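Notebook, November - plasma hold study, entry 4 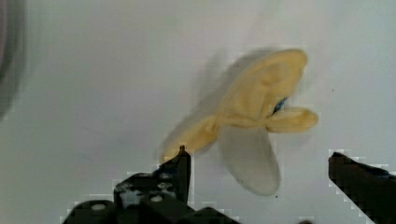 Tegwen Wogan

Started at 7.40 because I wanted the freezer to myself before the Morgan people came in for their rack. Cold hands already, coffee later.

So, where we are. The question from the Inderbridge centre is still the same one: when a donor rings back a day or two after giving and says "oh, I forgot to mention the dentist" (or the tattoo, or the tablets), how long can the plasma sit in quarantine before the decision to release or bin it makes no difference, the clotting factors having dropped off too far anyway? Their rule says one thing, our old in-house sheet says another, and the old sheet dates from 2003 and was plainly typed by someone in a hurry. I've read it so many times now that I can recite the bit about the lids.

Pulled the second box this morning. 103 tubes on the list, 103 in the box, which cheered me up no end after last time. Two had labels lifting at the corner so I rewrote them before anything else - please, whoever preps the next lot, press the label down while the tube is still at room temperature. They will not stick once there's frost on them and no amount of thumb helps.

Thawed the first rack in the 37 degree bath, the small one by the window. The big one is drifting again. I put a separate thermometer in and it read low, then fine, then low, so I've stuck a note on it and I'm not using it for anything that matters. Monique, you said you'd had the same trouble in the summer? If you wrote down what you did to it, I can't find the page.

Factor VIII first, then fibrinogen. Used the new Tetex reagent for the whole rack so there's no mixing within a run. It goes cloudy for a moment when you add the buffer and I nearly threw the first lot away, but it cleared with a gentle roll. (Do roll it, don't shake it. I shook one to see and got a lovely head of foam, like a bad pint.)

Results so far, without the proper stats: fibrinogen barely moves, as everyone would guess. Factor VIII comes down steadily with the longer holds and the spread gets wider too, and I'm more bothered by the spread. A few donors hold up beautifully and a few fall off a cliff, and if you only look at the average you'd think it was a gentle slope. I want to see blood group against it before I say anything out loud. Group O starts lower anyway so it could be just that.

Repeated tube 229 because it came out silly. Came out silly again, and by nearly the same amount, so I now think it's the sample and I'm leaving it in with a mark beside it. Not dropping it until Monique has had a look.

11.15 - long phone call with Inderbridge about the call-back forms. They've more than doubled the space for the donor's own words, and I'm all for it! The old form gave people one line and a row of boxes, and half of what we needed got squeezed up the margin. What I asked for, and didn't quite get, is the time of the call as well as the date. Without it I can't work out the hold properly, I'm only guessing to the nearest half day. They're going to talk about it. I offered to come over and talk about it with them.

We also got on to the wording of the question itself. Monique Hoarau has been saying for ages that asking everyone the same plain questions about what they've done lately gets you better answers than asking what sort of person they are, and I agree with her. Not our study, strictly, but if the questions change then the number of call-backs changes, and then our hold times matter more or less than they do now. Worth a paragraph when we write up.

Afternoon: spun the second rack in the Oler. It complained about balance twice, I swapped two buckets over and it went quiet. Put the leftovers back in the bottom drawer, left side, blue tape.

To do: blood group against factor VIII. Ask for the spare thermometer back. Order tips, the long ones, we're on the last box. Find Monique's page about the bath.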